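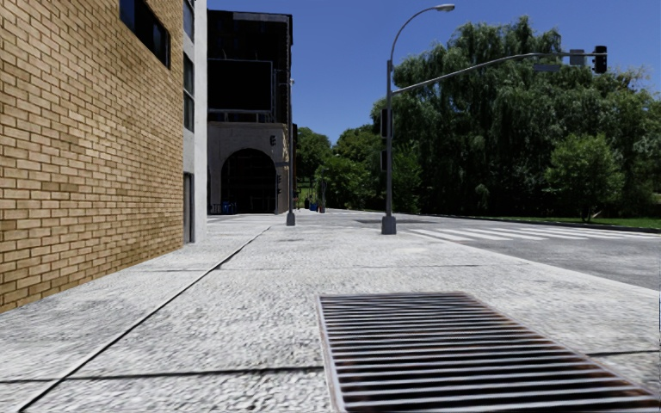
## 4. Setting up a walkthrough tour in Trakdale

Read this section before you promise a seller anything. The sales sheet says a tour can be ready "in minutes." The upload can be, on a good connection. The rest takes most of an afternoon the first time, and we'd rather you heard that from us than found out with an open house on the calendar.

These steps apply to Trakdale on a tablet or laptop. The phone app will open a finished tour but is too cramped for editing one.

### 4.1 Before you start

You need:

- an agent account with publishing rights (a viewer account looks the same until the last screen, where the Publish button is missing)
- the floor plan as a PDF or a flat image
- room measurements you took yourself
- the listing number exactly as it appears in your listing system

**Note:** Don't use measurements from an old listing. They get copied from one sale to the next, errors and all, and Trakdale will believe whatever you type.

### 4.2 Create the property

1. Sign in and choose **New property**.
2. Type the street address by hand. The auto-fill has a habit of picking the wrong side of a duplex.
3. Enter the listing number.
4. Set **Status** to *Draft*. Leave it there until section 4.6.
5. Choose **Save**. Wait for the green bar at the top of the page. If you leave before it shows up, the property may appear in your list with nothing in it.

### 4.3 Import the floor plan

1. Open the property and choose **Plans > Import**.
2. Select your file. Anything over 19 MB is rejected with the message "Connection lost," and your connection has nothing to do with it. Shrink the file and try again.
3. Mark 2 points on a wall you have measured and type in the distance between them.
4. Repeat for a wall running the other way.
5. Compare the finished room sizes with your own notes.

If a room is off by more than a few inches, delete the plan and start over. There is a **Correct drift** tool. It stretches the whole plan to fix one room, which usually ruins another.

**Caution:** Room sizes show up in the public tour as soon as it is published, and buyers do hold you to them. Turn off **Show dimensions** if you have any doubt.

### 4.4 Add furniture

Trakdale uses the Wuluvitz furniture library for virtual staging. The starter plan includes nine room sets. The full catalog costs extra, and much of it is the same sofa in different colors.

1. Choose **Stage > Room sets** and pick a set.
2. Drag it into the room and turn it with the corner handle.
3. Check every door swing. The software will let you park a bed across a closet.
4. Set **Scale** to *True size*. The default is *Best fit*, which shrinks the furniture until the room looks generous. We have asked for this default to be changed.
5. Turn on **Staging label**, so each furnished view says the furniture is virtual.

Some agents skip the label since it looks untidy. Check your local advertising rules before you do the same – we think it should stay on in every case.

### 4.5 Connect to Cultgate (optional)

Cultgate collects contact details from people who open the tour. It is sold as a way to find "serious buyers." What it records is an email address and the time spent in each room, and a long stay in the kitchen may only mean that someone went to answer the door.

1. Choose **Settings > Connections > Cultgate**.
2. Paste in your account key.
3. Set **Ask for email** to *After 2 rooms*. The *Before entry* setting sends a lot of people away.
4. Choose **Test**. A pass means the key was accepted. It doesn't mean leads will arrive, so open the tour on another device, enter your own address, and see if it comes through.

### 4.6 Publish

1. Walk the whole tour yourself, in a private browser window.
2. Change **Status** to *Live* and choose **Publish**.
3. Copy the link and open it on a phone.
4. Send the link to the seller and get a yes in writing before it goes on the listing.

Publishing takes roughly 19 minutes. The progress bar reaches the end well before that and sits there. Leave it alone; a second click on **Publish** makes a second tour with its own link, and the only way to remove it is through support.

**Note:** Offices on the Afolabi plan share one publishing queue. Expect longer waits late in the afternoon.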